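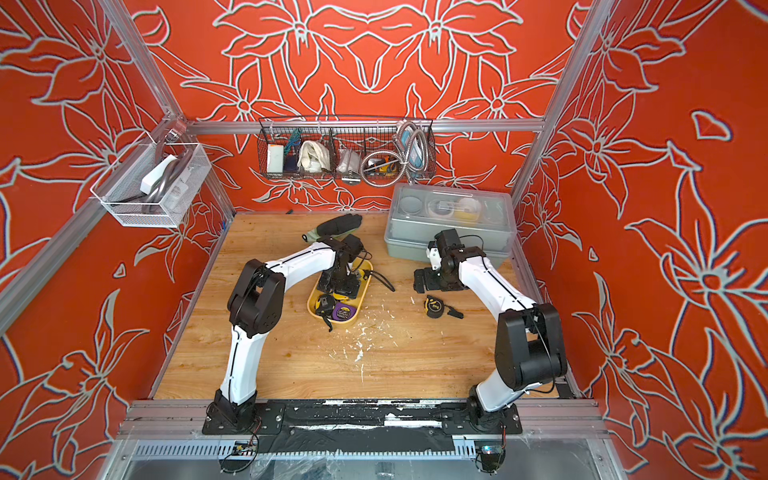

Figure 1. Large-scale floral wallpaper, pale gray outline on a red-orange ground, hung on three walls.

Unit 8: Pattern Repeat and Scale
Surface Design I — Paloma Rosenthal

A repeat is the smallest piece of a pattern that can be copied to fill a surface. In wallpaper its height is set by the printing roller or screen. Its width is usually the width of the roll, 53 cm for most European papers.

Types of match

Straight match: the motif lines up across the seam at the same height on every strip.
Drop match: each strip is shifted down, most often by half the repeat. A half drop hides the seams better but wastes more paper.
Random match: no lining up needed. Stripes and plain textures fall here.

Scale

A large motif needs room. On a short wall it may be cut before it completes once. Outline drawing in a pale color keeps a big flower from getting too heavy, even on a strong ground. Check this by pinning up a full-size print and stepping back — a screen preview will not show it.

Working out strips

Divide the wall height by the repeat and round up to the next whole repeat. For a wall of 252 cm and a repeat of 53 cm, that gives five repeats, or 265 cm per strip. Add 8 cm for trimming.

For next class

Bring one motif drawn in line only, in two sizes. Read the Fladetti handout on half drops. The Schumacher exercise is due in December.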